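Batteries and the robot arm: rules worth keeping

Most "best practice" lists for home and workshop arms are written by people selling arms. I'm Perla Hinojosa, I've read the Plarkden guide and the Flestau one, and I'd keep very little of either.

Keep loose cells apart from each other. A gripper that closes across both ends of a battery is a short circuit if there's bare metal on the fingers. Pick cells up by the middle, at low force, and leave open space on all sides.

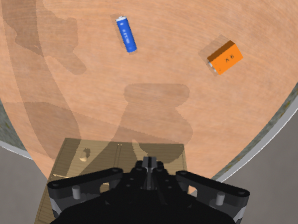 Flestau wants a 16-point check before every run. I don't believe anyone does it. Mine has 3 points: stop button in reach, nothing on the table that the job doesn't need, first pass at slow speed.

Drawers and small cabinets need their own rule. Close them before the arm moves sideways, and teach the height of the top as a no-go zone - don't trust the arm to work it out.
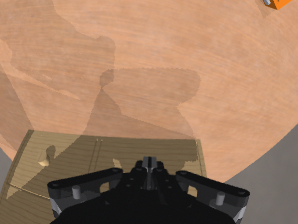

Shadows are the other thing the guides skip. An arm throws its own shadow across the work, and a vision system may take the dark edge for an object. Test under the lamp you really use.

As for "certified safe" stickers, ask what was tested, and with which gripper. Kenneth Cruzado asked Plarkden in May and is still waiting.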